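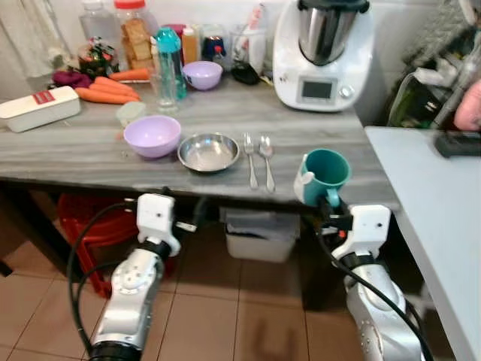
About Keltent

Keltent tests robot grippers, arms, cameras and controllers for companies that are about to spend money on them. We started because we didn't believe the brochures, and we still don't.

A spec sheet will tell you a gripper holds a certain weight. It won't tell you what happens with a mug, a fork lying flat on a table, or a shallow steel bowl that throws reflections back at the camera. So we use ordinary kitchen things and run every product through the same 74 tasks, 10 tries each. Drops count as failures. So does a person reaching in to help.

Our workshop in Nordale has run 221 comparisons so far. Most products did worse than their makers expected. A few did better, and we said so. The Tarkano controller was one we had written off early, and we had to take that back in print.

We don't sell hardware or take commissions. Makers can read a report before it goes out and point out errors of fact, but they can't change the score. Two have asked.

We have doubts about our own numbers too. A tidy result on one table may not carry over to yours, and the Teshome task list we work from is thin on soft items. A longer one is due in March.

Page last updated 2/15/23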